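Can Machines Do the Chores Yet?
Final report, Introduction to Automation
Ladan Nouri
Jun 13, 2018

1. Question

My parents run a small housewares shop, and a lot of the day there goes to jobs that look simple: opening cartons, breaking them down, folding towels, putting things back on the right shelf. I wanted to find out which of these a machine could take over now, and which ones are still out of reach.

2. What I did

I read product sheets and papers on household and warehouse machines. I also spent two afternoons at the Ghorbani workshop and talked with the staff at Standier, a store that tried a floor-cleaning machine last year. At my parents' shop I kept a log of chores for 21 days and timed the ones that came up most. Packing and unpacking cartons took the most time, an average of 37 minutes a day.

3. Floors

Floor cleaning is the one chore where I would say yes. The machine at Standier, a Dutent, covers the open aisles at night. The staff still do the corners and the strip under the clothing racks by hand, and somebody has to pick up hangers and tags first. The manager said she would buy it again. It cost the store 2,000 dollars used.

4. Folding

I expected folding to be further along. A towel has no fixed shape, so the machine has to find a corner before it can do anything else, and the corner is in a different place every time. The one folding device I read about in detail, the Grolska, needs a person to clip each item on by hand. At that point the person has done a good part of the job. Shirts with buttons and anything small, such as socks, were not on its list at all.

5. Cartons

Cartons sit between floors and towels. The walls are stiff, but the flaps move, and they do not always stay where you put them. In a warehouse the usual answer is one carton size on a conveyor with a machine built for that size. Our shop gets every size there is, so that does not help us.

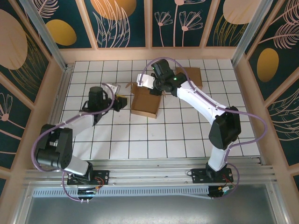 Opening, filling and closing a carton is a job most people do with both hands, one to steady the box and one to work. A single arm has to do these in turn, and the box can slide when it is pushed. Two arms on a shared rail can come at the carton from both sides, with one gripper at the left and the other reaching over the far edge of the open box. The reach is fixed by where the bases are bolted, though, so a box left too far back on the table would be a problem. A shallow, empty box is also the easy case. Ours come in with glassware and loose paper inside, and the weight is rarely in the middle.

6. Results

Floors: yes, with some help from people. Cartons: in a set place, with known sizes, probably. In a stockroom like ours, no. Folding: no, unless a person loads each piece.

7. Limits of this report

I only visited 2 places and my log covers one shop in one season. June is slow for us, and the numbers would be higher before the holidays. I did not include dishes or cooking because the shop has neither. If I did the project again I would time how long people spend getting things ready for the machine, which I only started to notice near the end.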